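Checklist for the hand therapy room, Trultton Outpatient Rehab — February walk-through, with comments

Marks used: OK, FIX, ASK. A mark of OK means I saw it with my own eyes, and a signature in the log doesn't count. Last time half the items were passed on the strength of the log.

## 1. Entry and floor

- [x] Door opens fully with a wheelchair in the hallway — OK
- [x] Threshold strip flat — OK
- [ ] Floor clear between sink and treatment tables — **FIX**

*Comment:* The rolling stool was in the walkway again. I'm told it "lives" by the sink. Then the tape on the floor marking the walkway should be moved, or the stool should.

- [x] Non-slip mat at sink, edges down — OK

## 2. Heat and cold

- [ ] Paraffin bath thermometer reads the same as the separate probe — **FIX**

*Comment:* They disagree by 2 degrees. The log shows the same reading at every check for the whole month, down to the decimal. I have never met a wax bath that steady. Check with the probe at 8 a.m. and write down what the probe says, even if it's ugly.

- [x] Hot pack tongs and covers present — OK
- [x] Splint pan cord and plug undamaged — OK
- [ ] Splint pan kept out of patient reach while on — **ASK**

*Comment:* It sits at the end of the counter. An adult in a chair can reach it, and so can any child who comes along to the visit. The written procedure says "supervised at all times," but one therapist covers two patients in this room after lunch, so I don't see how that can be true.

- [x] Cold packs wrapped, freezer used for nothing else — OK

## 3. Putty, pegs and small items

- [ ] Putty dated and assigned to one patient — **FIX**

*Comment:* There are 40 tubs on the shelf and 56 names on the current list. Either some patients don't use putty or some tubs are shared. I was given both answers on the same morning. Label them and we'll know.

- [x] Pegs and beads stored with lids on — OK
- [ ] Cleaning between patients — **ASK**

*Comment:* The Brorano wipes need the surface to stay wet for the full time on the label. What I watched was one quick pass and a paper towel. If that's the method, it is a tidy-up and should be logged as one.

## 4. Strength testing tools

- [ ] Grip meter calibration sticker in date — **FIX**
- [x] Pinch gauge returns to zero — OK
- [x] Wrist strap attached to grip meter — OK

*Comment:* The Dantas service sheet says the grip meter was "checked and found good." It doesn't say against what. Please ask for the numbers. These readings go into patients' charts and decide when people return to work, so "found good" won't do.
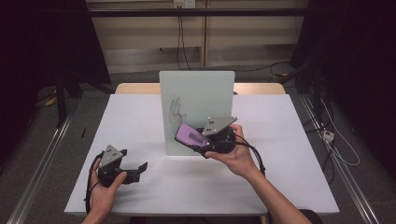

The desk staff asked me to add their view, and it is that Dantas has always sent the same one-page sheet, that no doctor has ever questioned a reading, and that sending the meter away would leave the room without one for 20 days. They also think the sticker is a formality.

I've put that down as they gave it. I don't accept the second point, because a doctor has no way to question a number without another one to compare it to. The loan of a spare meter would take care of the third. As for the sticker, it has a date on it and the date has passed.

## 5. Seating and tables

- [x] Treatment chairs lock and hold — OK
- [x] Armrests firm, no split vinyl — OK
- [ ] Height-adjustable table stops when the button is released — **FIX**

*Comment:* It runs on a bit after release. Staff are used to it and let go early. New staff won't be. Take it out of use until it has been looked at, and put a sign on it that says why.

## 6. Emergency items

- [x] Pull cord reaches the floor — OK
- [x] First aid kit sealed — OK
- [ ] Eyewash tested weekly — **ASK**

*Comment:* Signed for, yes. The dust cap didn't look as if it had been off lately, but I can't prove that — run it while I watch next time.

## 7. Records

- [ ] Incident reports entered in Avow — **ASK**

*Comment:* Avow shows no burns, no falls and no pinched fingers since the system was switched on. That would be wonderful. It would also be the first hand therapy room I've inspected with a clean sheet, and the entry form takes 20 minutes to fill in. I'd like to see the paper notes too.

**Before the next visit:** probe readings, putty labels, the calibration numbers from Dantas, and the table repair slip. Leave copies in the tray by the door, with the originals kept on site.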